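Mug tree or hooks for a tiny counter?
Posted by Tia Kettle in Kitchen & Dining

I moved in January and my counter is 60 inches long, toaster oven included. I keep going back and forth on a mug tree. Do they tip over when you grab one? And where does everyone put produce that won't fit in the fridge?

2 replies

Hayley Staniforth
Get the tree! I love mine - wood, flat base, and it's never gone over on me. I do hang mugs in pairs, one each side, so the weight stays even (my sister loads hers all on one side and it wobbles like crazy). For produce I use a flat round wicker tray. Corn, onions, whatever, and you can pick the whole thing up when you need to wipe.

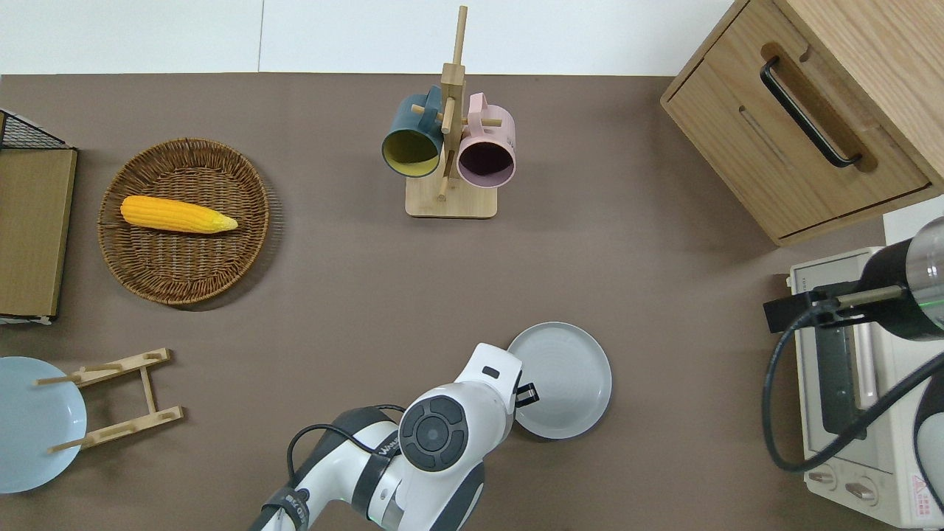

Filed under: Small Kitchens

A wooden tree with two mugs on it takes up so little room next to a toaster oven and a tray.

Dolan81
hooks. under the cabinet. done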